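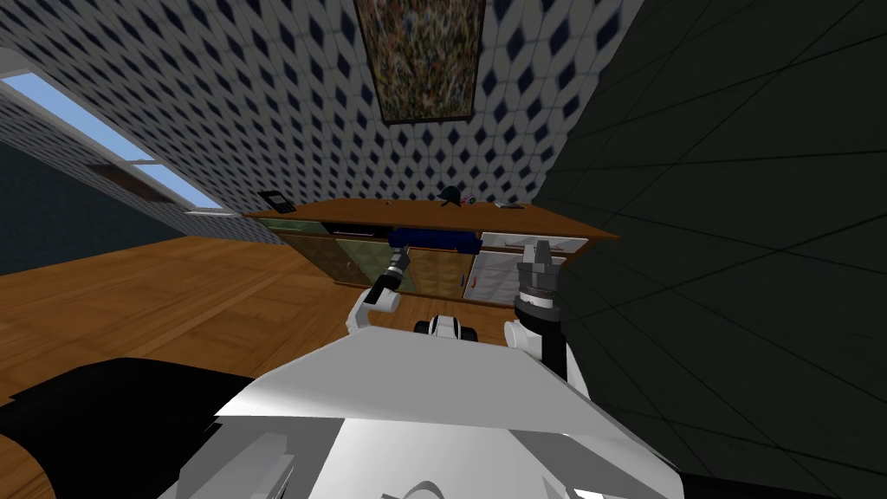

Robot open day at Rundville - can we try the simulator, and is it OK for kids?

Posted by Birthe Nørgaard, 17 Jan 2018

Hello all. My two children and I would like to visit the open day at the Dumitrescu workshop in Rundville. On their page they write that visitors can see a humanoid robot work at a sideboard in a simulated room, and after this the real arm in the hall. My questions: do the visitors get to steer it themselves, or do we only watch a screen? And is it too long for a child of four? English is not my first language, so I am also a little worried that the talk will be very fast. Thank you for any advice.

Gwawr Rosser

Hello Birthe. I went there in October with my nephew, so I can tell you how it was then. First there is a talk, and the woman who gave it spoke slowly and repeated when we asked. Then you sit at a desk and they show you the robot's own view of the room, which is tilted quite strongly. My nephew put his head on his shoulder to look at it. You see the two arms reach forward to the furniture, and the grippers are not the same on both sides, so ask about this, the answer was interesting for me.

And yes, visitors can steer, but only in groups of three and only one arm. The person from the workshop keeps the other. You get one try at bringing the gripper to a drawer front. I was very bad at it - I went into the wall two times - and it does not matter, they press a key and the room is back to the start. For a child of four I would say the talk is too long, but you can wait in the hall and join at the desks. Write your names on the paper at the entrance as soon as you arrive, the desk places are gone before lunch.

The real arm is behind a rope and you can not touch it. It is also quite loud, so bring something for small ears.

Isier

Go early. Parking behind the building is free but the sign is hard to see from the road.

Wonine

I think they changed it to groups of four now, better to ring them first. My daughter liked the colouring table more than the robot.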